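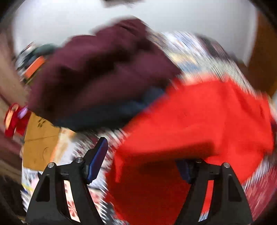

How to Dye a Load of Faded Clothes Red (Without Turning the Bathroom Pink)

I have a soft spot for tired red clothes. Red goes flat faster than almost any color in my closet, and for years I just let those shirts sink to the bottom of the drawer. Then my neighbor Isla Carnegie handed me half a packet of scarlet dye over the fence and said "it's easier than baking," and she was right! I've dyed something nearly every month since.

The method below is for cotton, linen and rayon, done in a bucket with cold-water fiber-reactive dye. Polyester needs a different dye and a lot of heat, so check your labels before you mix anything. A cotton and polyester blend will take color on the cotton part only, and it comes out softer and more heathered than you'd expect. I happen to love that look, but try it on something you don't need for Saturday.

What you'll need

A big bucket with room for the clothes to move (mine is 3 gallons and does two T-shirts)
Fiber-reactive dye powder
Soda ash
Plain salt, the cheapest you can find
Rubber gloves and a dust mask
A long spoon that will never touch food again
A kitchen scale

Step 1: Weigh the clothes dry

Write the number down before anything gets wet. Dye goes by weight of fabric, and guessing is how I ended up with a salmon-colored bathrobe. Most packets tell you how much fabric they'll cover. For a deep red, use double what the packet says for a medium shade. Red is hungry!

Step 2: Wash everything

Hot water, a little detergent, no fabric softener. Do this even if the clothes are clean. Body oil and old softener leave pale blotches, usually right across the collar where everyone will see them. Don't bother drying. Damp cloth takes dye more evenly.

Step 3: Mix the dye

Put on the mask and gloves, then stir the powder into a cup of warm water until it's a smooth paste. Add a second cup and keep stirring. Reds are stubborn about dissolving, and any little grains left behind will show up later as bright freckles, so I pour mine through a scrap of old pantyhose.

Fill the bucket with lukewarm water, stir in the salt, then add the dye.

Step 4: In they go

Open each piece out fully and lower it in. Stir for twenty minutes, and I mean really stir, turning the cloth over and pulling out the folds. Put on a podcast. Kári Frandsen, who taught the evening class I took at Cesham, used to walk behind us saying "keep it moving, keep it moving" until the whole room was laughing.

Step 5: Add the soda ash

Dissolve it separately in hot water, let that cool a bit, and push the clothes to one side while you pour it in slowly. Never tip it straight onto the fabric. Now stir every few minutes for an hour. The soda ash is what locks the color to the fiber, so don't cut this short.

Step 6: Rinse, then rinse again

Cold water first, until it runs mostly clear. Then a hot wash in the machine with a bit of detergent. Then another hot wash. Red lets go of its loose dye for ages, and you'll think something has gone wrong when the third rinse is still pink. Keep going. For the first few washes after that, launder the new reds with other darks only.

What about maroon?

Good news, it's barely any extra work. Add a pinch of navy to the same red bath, stir well, and test with a scrap of white cotton. Blue takes over quickly, so go up a tiny bit at a time. Another route is to overdye something brown or dusty purple with straight red. My best maroon so far started life as a mud-brown cardigan from a thrift store.

A few common troubles

Color came out streaky: the clothes were crowded. Use a bigger bucket or fewer pieces, and dye again a shade darker.

Seams stayed white: the stitching is polyester thread. There's no fixing it, but on a red shirt a contrast seam can look pretty great.

Patterned fabric looks muddy: dye is see-through, so the old print will still be there underneath. Small prints turn into lovely shadowy textures. Big cartoon faces, less so.

Pink sink: a paste of baking soda and dish soap, left on for ten minutes, gets most of it off enamel. Grout is harder, so rinse over the tub if you can.

Leftover dye bath won't keep once the soda ash is in. Dry powder will, for a year or more in a closed jar somewhere cool. Label the jar with the color and the month you opened it. Mine says May, and there's just enough left in it for one more pillowcase.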